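Ridus Community > Help > Arms and grippers > Recording demos

How many demos before its worth training? (soft things into a basket)

Hi all. Second week with the Cliltetti arm and the standard two finger gripper, and trying to teach it one job. Pick up a soft bread shaped thing, put it in a brown woven basket. Nothing else.

So far 106 demos, all by hand with the leader arm. Trained on those overnight with the defaults. Result is poor. It goes to the right place, closes too early, nudges the thing along the table, then carries on to the basket as if it had hold of it. Lets go of nothing. Very confident about it.

What I can't work out is whether I'm short of demos or the demos are bad. The guide says "collect enough variety" and leaves it there. Variety of what? Start position? Light? The basket? I've been moving the basket a hand's width or so between goes and leaving the rest alone.

Wrist camera view is the bit that worries me. Once the finger is up against the thing, everything goes soft and I can't see much myself, so how is the model meant to.

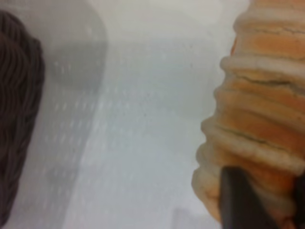
Jericho Pangilinan
26/08/2019

Other bits, in case they matter. Two cameras, one on the wrist and one fixed. Same table throughout. I did all the demos myself, in the evenings. Not keen to do hundreds more if it's the wrong kind. Can't change the gripper, it's on loan until the end of next month.

Any pointers welcome, sorry if its been asked before, search gave me nothing after May.

3 replies, sorted by most helpful

Asger Norðdahl

Bit of both I think. Too few, and too alike.

We did nearly the same task on Kandpal last year, soft food shapes, woven basket, pale table. Stopped at 920 demos and could have stopped sooner. First batch was useless for the same reason yours might be: every pick began from the same spot, so the model learnt the path and ignored the cameras. Closing early is what that looks like. It's closing on the timing, never mind what's under it.

What I'd do, in order.

Watch ten of your demos back at half speed. Look at the moment you close. If you drift in and close while still moving, it will copy that. Stop, wait a beat, then close. Feels silly to do, makes a big difference.

Move the object far more than the basket. Turn it as well. Long thin things are a pain if the gripper only ever meets them from one side.

Put some in that start badly. Gripper too far over, too high, already past it. Then you correct. I'd make that a quarter of the set. Without those it has no clue what to do after the first slip, hence your carrying on with nothing.

Blur up close, don't worry. The last stretch before the finger touches matters more and by then you've normally got the fixed camera helping. Do check both streams are in step though. Ours were out by 2 frames for a whole week and we blamed everything else first.

Also get some where the wrist camera sees the basket from above one corner with something already in it. If every demo begins with an empty basket, it gets confused the second time round.

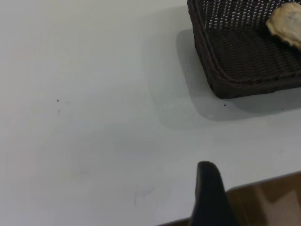 Should failed attempts stay in the set?

Take them out if you dropped the thing and gave up. Keep them if you missed, went back and got it, those are worth more than the clean ones. Just trim the part where you sit there wondering what to do.

One more, then I have to run. Keep a few starts back that you never train on, and test on those. Otherwise you'll think it's better than it is. I did, for a month.

zudis_user_south

you need more data. we have 2,002 episodes for ours and it still misses sometimes. try a bigger model maybe? or the Zudis software, it has a button for making copies with diferent brightness. havent tried it on baskets

Jericho Pangilinan (original poster)

Thanks both. Watched ten back like Asger said and yes, I close while moving in nearly all of them. Cringed a bit. Pausing first from now on.

Streams were in step, checked that. Starts were all from one side too, which I'd have sworn they weren't.

Plan is to bin the first lot, start again with proper mixed starts, object turned every time, and a quarter of them bad on purpose. Will retrain when I reach the same total as before so the comparision is fair. Not touching the model size yet.

Also settled on what counts as done, as I was being vague about it: lying on the basket floor, all of it inside the rim, gripper out of the way. Anything hanging over the edge gets marked as a miss. Fixed camera decides, so I'm using this as the reference to mark against. 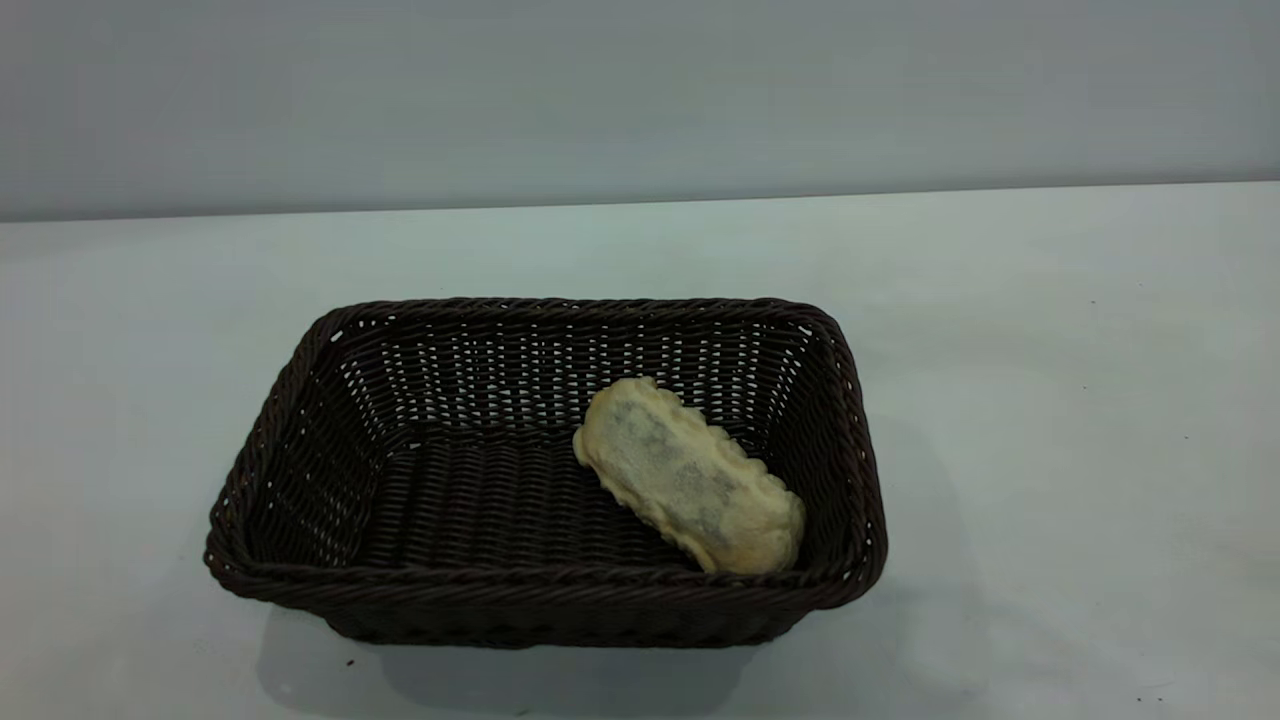 End state, fixed camera: one item in the basket, arm clear.

Will post numbers when theres some. If anyone has a good way of marking the start positions on a white table without the marks showing up in the recordings, I'd like to hear it, tape is no good.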